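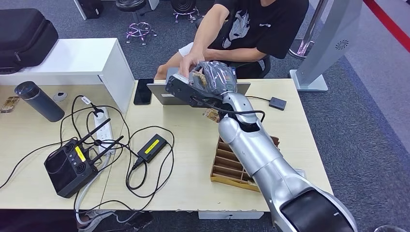 Blair Tennant would like everyone to stop eating lunch on top of their chargers, and after last week I think half the second floor agrees. The complaint went up on the Grillwood message board at 7:40 in the morning, all in capitals, and by noon there were 2 pages of replies under it.

So yes, we're getting a desk day! The building office has set aside one afternoon in February for the shared desks on the Ernby side, and I went up for a look at what people are dealing with. Cords, mostly. Power bricks sitting out on the tabletop, a phone here, a laptop there, little packets and snack bags in between. I'm no better (my own desk has a drawer I haven't seen the bottom of since I moved in).

The plan is pretty simple. Cables get a tag with your name on it, and anything still untagged by 4 p.m. goes in a bin at the front desk. Small parts can go in cardboard organizers with narrow compartments, the kind you can fold up yourself. The office bought a stack of them from Tirska for $296, and they're free to take, one per desk please.

Heino Petrauskas wrote in to ask if food will be banned outright. It won't! Crinkly bags are still welcome, but the office would love it if you took the crumbs down to the Lui kitchen, where the long table has been cleared for anyone who wants to eat away from a keyboard.

Tags are at the front desk now. If you run out, call extension 931 and somebody will bring more up.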